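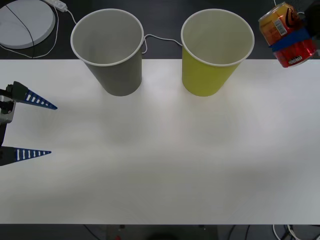
The Bernon on cup-and-can duty: one gripper open, the other holding a drink can over the table.

Gamik Bernon two-arm table unit
Reviewed by Ilse Coppens, June 8, 2026

We run the sample counter at Vandenberghe, where drinks get poured, tasted, argued over and cleared. Clearing used to be my job. In December management bought a Bernon, and my job became standing next to the thing that clears.

The good: the blue slotted fingers are kind to paper cups. I have crushed more of them than it has. Cans go fine too, even tilted, and it never stops mid-shift to complain about the parking.

The less good: it's slow. Gamik's brochure says up to 4000 pickups per charge of patience (my wording), and we logged 3752 before the left arm wanted recalibrating. That takes 2 people and a phone call to Heltance, who do the support and have lovely hold music. The cables are another matter. Budget for clips, and for someone to nag about clips.

As for the staff, no one was let go. Two of us got a day's training and a new title, with the old pay. My back is better. I do miss chatting with the tasters, who now mostly watch the arms.

Four stars for the grippers, two for the manual. Ask about the pay before you sign for the title.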